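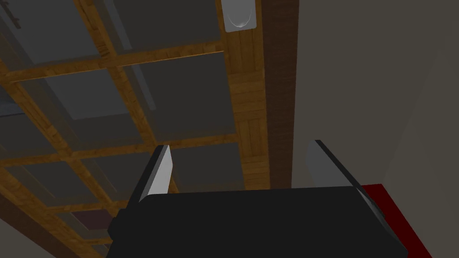 **ZERKMONT, 2026-07-11**

Shivam Nautiyal publishes a telephone directory, and he would like you to stop making that face.

"People ask if it's an art project," he says. "It's a phone book. You look up the plumber and then you call the plumber."

The new edition has 1,723 listings and a print run of 3,000, which leaves plenty over for propping up monitors. He has put out one a year for 15 years, from a desk that also handles his taxes and most of his lunches. The hardest letter is S. The Stastik family takes up most of a column, and two branches of it have asked not to be printed next to each other.

"I told them it was alphabetical," he says. "They told me to try harder."

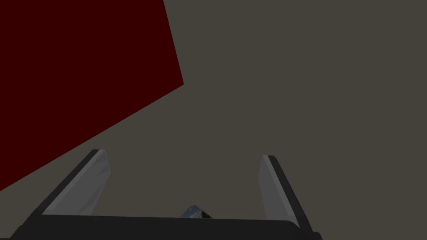

Display ads pay for the whole thing, and Nautiyal has views on them. He hates a box with four equal sides, which he says looks like a death notice. What he wants is one heavy line and plenty of air, like the dark rim that follows the left finger all the way up to its tip. A roofer in Rostmont took this advice last year and then asked for clip art of a hammer. The hammer ran.

Corrections come by mail, usually in pencil. He keeps them in a shoebox and answers every one, including the woman who wrote to say her number was right but her name looked short. 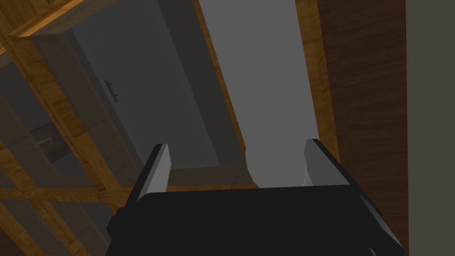 He doesn't list cell numbers unless someone asks, and lately they do. June brought him a stack of requests, nearly all from people who also complained about getting too many calls.

"I've stopped pointing it out," he says.

His one regret is the yellow paper. He switched the business pages to white 5 years ago to save money, and still hears about it at the bank.

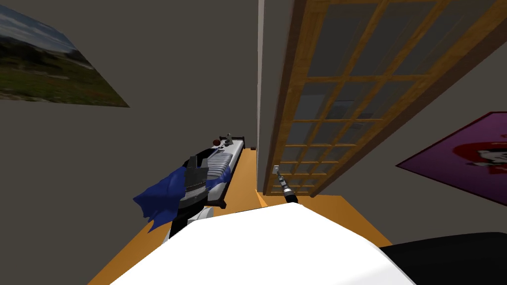 Steinarsdóttir says the white was a mistake and that no reader over fifty has found a dentist in it since. Nautiyal has heard this before. He has a quote for yellow stock in the shoebox, under the pencil letters, and says he'll look at it once he has sorted out the Stastiks.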